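Red throws and napkins keep ending up on my light gray sofa. Fold them, hide them or give up?

Asked in Living Room & Laundry - 3 answers - 600 views

Hi all! First post, long time reader. We finally replaced our hand-me-down couch in January and I am so in love with the new one. Light gray woven seats, mustard yellow back cushions, long enough for two people to stretch out. I waited months for it and I still grin when I walk in.

The trouble is that the sofa is between the dryer and everywhere else in the apartment, so it has become the place where clean laundry lands. Most of it is red. I have a thing for red (dish towels, cloth napkins, a couple of thin throws, all kinds of stripes) and it sits there in a heap until somebody wants to watch TV. Then it gets shoved to one end, and by bedtime half of it is bunched up under a person.

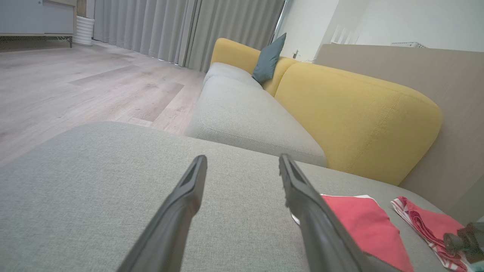
Can red fabric leave color on a light gray seat if it's dry?

It can, but it takes rubbing more than just lying there. A dry red cloth that sits for an evening will almost never leave anything behind. The same cloth with someone sitting on it night after night might, especially if it's new and hasn't been washed much. Damp is what you really want to avoid, so anything that still feels cool and heavy from the dryer should go back in for another 13 minutes or so before it goes near upholstery.

That bit is copied from the care thread pinned at the top of this section, and it calmed me down a lot, but it doesn't solve my actual problem, which is the heap! What I'd love to know:

How do you fold small mixed cloths so they don't slide apart when the pile gets moved?

Is there a good spot for them in a living room with no closet? I have one low shelf (a Pramaro, the narrow one) and the floor space next to the sofa arm.

And does anybody have a trick for keeping light seats looking fresh when you really do live on them? I vacuum on Thursday nights and that's the extent of it.

I'm not getting rid of the red. It looks so good with the yellow!

- mustardandred

Answer 1 (marked as most helpful, 63 votes)

Oh, I love this color combination, please don't change a thing. I have a similar setup in a darker gray and I fold on the sofa every single week, so let me give you the whole routine.

Sort before you fold. Dump the load at one end, then pull out everything of the same type and stack it flat. Napkins with napkins, towels with towels. It takes a couple of minutes and you can do it during the opening credits.

For the napkins, fold in half, then in half again, then stand them on edge in a shallow basket like file folders. They hold each other up and you can see every pattern from the top. I cannot tell you how happy this makes me. When you pull one out the rest stay put.

Dish towels I fold in thirds the long way and then roll from the short end. A roll survives being shoved aside much better than a flat fold does. If yours are slippery, tuck the last inch into the roll.

Throws are the hard part. Thin ones look messy however you drape them. Fold lengthwise until the strip is about as wide as your forearm is long, then lay it over the arm of the sofa with the folded edge facing out into the room. The raw edges go toward the wall. Big difference!

For the spot, I'd use the floor next to the arm and leave the shelf for books. A basket with a lid is best if you have pets. Mine is an old Nikolaidis one from a secondhand store, wide and low, and it holds around two loads of small stuff. If the lid won't close I know it's time to carry things to the kitchen.

Seats: if the cushions come off, flip and swap them every time you vacuum. Check for a zipper and a care tag first. Some covers are meant to stay on, even with a zipper, and they never go back on quite right if you wash them. Use the soft brush on the vacuum and go along the seam at the front edge, where all the crumbs live.

Also, wash the red things on their own in cold water the first few times. Put a white rag in with them. When the rag comes out white you're good to relax.

Comment from mustardandred: The file folder thing!! I just did it with a shoebox and I'm so pleased. Looking for a proper basket this weekend.

Comment from the answerer: Yay! Measure your napkins first, I bought one basket too short and they stuck up like toast.

Answer 2 (13 votes)

Seconding rolling. I'd go a different way on where to put it all, though. If the sofa is on the way from the dryer you will always drop the laundry there, I've been fighting this for years. So keep a plain flat sheet folded on the shelf, shake it out over the seat before you dump the load, and fold on top of that. When you're done you pick up the corners and any lint goes with it. A light colored sheet, obviously - mine is white and I can see right away if something is still giving off dye.

I did try a folding table (a Golteck, the kind that hangs flat on the wall) and it was fine but I never opened it. The sheet I use every time.

For a small mark on the seat, blot it with cool water and a white cloth, test underneath first, and let it air dry. Don't scrub, woven fabric goes fuzzy. If your tag has an S on it, skip the water completely, that code means solvent cleaners only.

Answer 3 (2 votes)

get a storage ottoman. we have the Volar one and everything just goes in there, no folding. does not look great inside but the lid shuts

Comment from mustardandred: Ha, tempting. How deep is it? I'd lose my napkins forever.

Comment: pretty deep. we lost a pillowcase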